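August, 6:40 in the morning

Slept badly. The upstairs radiator ticks even when the heat is off, and I lay there working out what I'd say to the Cistano people about the dishwasher, all of it brilliant and none of it remembered by breakfast.

Called them at eight. Hold music for 48 minutes, the same pan flute tune, with a voice cutting in to tell me my call mattered. By the end I was humming along. A very polite young man then asked for my model number, which is printed on the inside of the door, which is stuck shut, which is why I was calling. He said he would make a note of that. My case is number 1323. I have written it on the back of my hand like a kid going on a field trip.

So, dishes by hand again. I don't mind as much as I let on. You stand at the window, you see the whole street's business. The bakery on the corner has changed its name to Utitora and now sells one kind of roll, for twice the money. I bought two. They were very good, and I'm annoyed. 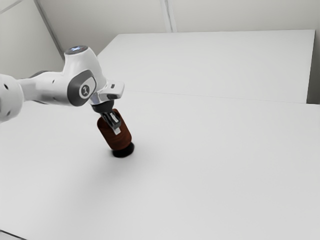 Afternoon went to the tomatoes. Last spring's seed packet from Gyamfi promised "vigorous, generous plants," and they've been vigorous all right, up the drainpipe and into the gutter. Generous is another matter. Eight tomatoes so far, one of them with a slug living in it. I left him there. He'd clearly put in more work than I had.

Walked out to Stetell after supper to look at the river, low and brown and smelling of pennies. Forgot the bread knife I meant to drop off for sharpening, so will have to go back. Wore the wrong shoes and have a blister the size of a dime.

Tomorrow: gutter, knife, Cistano. Must find the band-aids. Also must stop humming that tune.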